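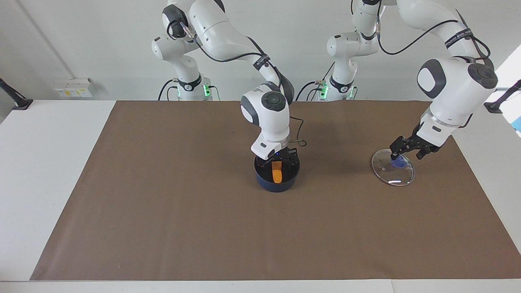

The quote from Halvorsen ran to eight pages, and Mitali Hettiarachchi had read all of them twice before anyone else at Bunance had opened the attachment. She had underlined "indicative" wherever it appeared. The kitchen had been asking for help on the prep line since November, and what it was being offered was a pair of white arms at $969 a week, plus setup, plus something called an adaptation allowance. Across the table from her, Liam Horgan turned his laptop around so that she could admire them. One gripper was down inside a dark blue pot with something bright orange standing in it. The other had hold of the blue knob on a glass lid.

"Two hands," Liam said. "One on the lid, one in the pot. That's the whole job."

"It's the job with one pot."

"It scales."

"Where does it say that?"

He scrolled. He was a good scroller, and he kept it up for some time. Mitali drank her coffee and looked at the lid. It was a nice lid. You could see the brown mat right through it. The lids downstairs were steel and dented, and half of them belonged to pots that had been thrown out under the previous manager.

"Page six," said Liam. "Throughput is expected to scale with operator familiarity."

"So it scales if we do."

Anežka Vondráček came in late with her apron still on and sat down at the end, where the heater was. She ran the kitchen, and she had been told the meeting was about ladles. She looked at the laptop, then at Liam.

"How do you wash it?"

"There's a wipe-down procedure."

"I didn't ask about wiping."

Liam wrote something on his pad. Mitali could read upside down, a skill that had served her well in purchasing, and what he had written was "wash??"

The trouble was the money. Bunance had put aside a sum for equipment, and if it hadn't been committed by the end of the quarter it would go back to head office and come out again as new carpet. Everybody in the room knew this. Cayetano Rivas at Halvorsen knew it too, and Mitali wondered who had told him. His cover note was dated Jul 9, 2026, and it mentioned "your present window" as though he had been up a ladder looking through it.

"What did Tekis quote?" she asked.

"Tekis is one arm."

"How much is one arm?"

"Less," Liam admitted. "But then you've got nothing to hold the lid."

"Put the lid on the counter," said Anežka.

For a moment the only noise was the extractor downstairs, the old Bunitz unit, which had been due for replacement for 3 budgets running and was still spelled wrong on the asset list. Mitali had put it at the top of her own request. It made a sound like a bus going up a hill. It didn't come with a brochure.

"We make soup for 50 people before eleven," Anežka said. "I have Aoife and I have the boy. Aoife can lift a lid. What she can't do is breathe when the fan cuts out."

"This is more of a long-term conversation," said Liam.

"Then have it long-term."

Mitali went back to page seven, to the part she had been saving. The weekly figure held for a minimum term. After that it was subject to review, and the review was to be carried out by Halvorsen. Spare gripper fingers were listed as consumables, with the price left blank. She slid the page across to Liam with her pen resting on the blank.

"Ask him what goes there."

"He'll say it depends on use."

"Tell him the use is soup."

He rang from the corridor. Through the door they heard him laugh twice, politely, and then stop laughing. Anežka took the laptop and pulled it closer. She studied the pot and the orange thing inside it, and tilted her head as if that might bring the answer up from the bottom.

"What is that?" she said.

"I don't know. It isn't in the quote."

"A carrot?"

"It could be."

Downstairs the fan dropped half a note, coughed, and cut out. Aoife Costello's voice came up the stairwell, asking for someone to prop the back door. Anežka was already on her feet. Mitali uncapped her pen, found the request form under Halvorsen's eight pages, and filled in the line for the fan.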